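The big grey tray has changed my desk life

I have wanted a proper tray on my desk for ages, and this Sunday I finally got around to it. Two white desks side by side, one long tangle of cables, and every small thing I own rolling into the gap between them. I've lost pen lids down there. I've lost a SIM card!

So I bought the large Kanex in dark grey. It's a big rectangle with rounded corners and a little raised rim, and I love that rim more than is reasonable. It was $40 at Flerkance, which felt like a lot for a tray until I got it home and saw how much it could hold. My old one was from Zindton and barely fit a mug.

My plan was to fill it straight away — notebooks, charger, sticky tape, the lot. Then I cleared everything off to wipe it down and liked the look of it so much that I've hardly put anything back. The matte finish is gorgeous near the window, especially in the morning, when the light goes all soft across one end. 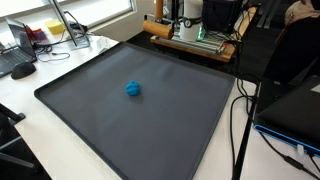 I'm also trying it on an angle, mostly because my elbow kept catching the corner when I reached for the mouse. It eats up more desk that way, but I can get at all of it from my chair.

Cables are next. I've got my eye on the Essien clips, which come in a bag of 200 (who needs 200?), and I want to clear out the corner behind the laptop as well. If you've used the clips on a white desk, please tell me whether they leave marks when you peel them off. I'd love to know what colour you went with, too!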